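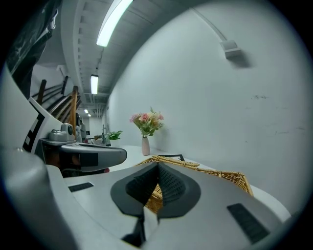

A wicker basket and a vase of artificial roses on the white counter at Clarnorton.

The narrow service room at the Clarnorton community rooms is back in use after a refit that began in June. Hirers can book it again with either of the two halls, at no extra charge.

The room had been used mostly for storage in recent years, and groups serving tea had to carry cups through from the main kitchen. It now has a white countertop along a pale grey wall. The work was done by Givik, a local fitting firm, and took longer than planned after a leak was found under the old floor.

Nga Hồ, who manages bookings for the building, said regular groups had asked for a place to set things down before an event starts.

"People were putting cake tins on the piano," she said. "They wanted a clean surface near the door and somewhere to leave the serving things. We kept the decoration small so there is still space to work."

The counter has been dressed with a woven basket, a bouquet in soft pinks and peach in a slender pale pink vase, and a green leafy plant further down. Hirers are welcome to move them while they are using the room, but are asked to put them back before they leave.

The refit was paid for partly by a sale of donated crockery, which raised £624. The rest came from the building's repairs fund.

Groups that already have a booking do not need to do anything. The room will be unlocked with the hall and must be cleared by 10 pm. Up to 4 people may work in it at one time, and hot trays should not be placed directly on the countertop.

Anyone who left baking tins or serving plates in the old store can collect them from the office until the end of December 2025. Items still there after that will be offered to other groups in the building.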